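Camdale Repair and Reuse Program
Progress report to the Bevach Fund, second period
Prepared by Tobiloba Okeke, program lead

Summary
The program is on schedule and slightly under budget. We ran 19 repair sessions between February and July, all at the Aliyu Street hall, and took in 108 bags of donated clothing and household linen. The Saturday sessions remain the busiest. Weekday evenings were slow until May, when we moved the start to 6:30.

Sorting and mending
Donations are sorted into three groups: wearable, mendable, and rag. The rag share was higher than we planned for, mostly old towels and T-shirts with worn collars. Plusen collects the rags every other week and does not charge us for pickup. Mending is still the bottleneck. We have four working sewing machines and a fifth waiting on a part. Small pieces of cloth take up more handling time than their value suggests, and we have stopped accepting single socks and napkins.
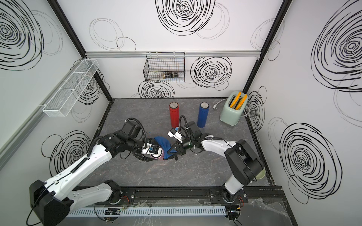 Spending
We have spent nearly 3,000 dollars of the materials line, mainly on thread, zippers, needles and two folding tables. Hall rental came in as quoted. We ask to move 1,000 dollars from printing to machine servicing, as flyers brought in few new people and the school newsletter costs us nothing.

Next period
Sessions resume after the August break. We plan to add a beginner class on hems and buttons, and to find dry storage closer to the hall. The current unit has a leak over the back shelves, and the landlord has been told twice.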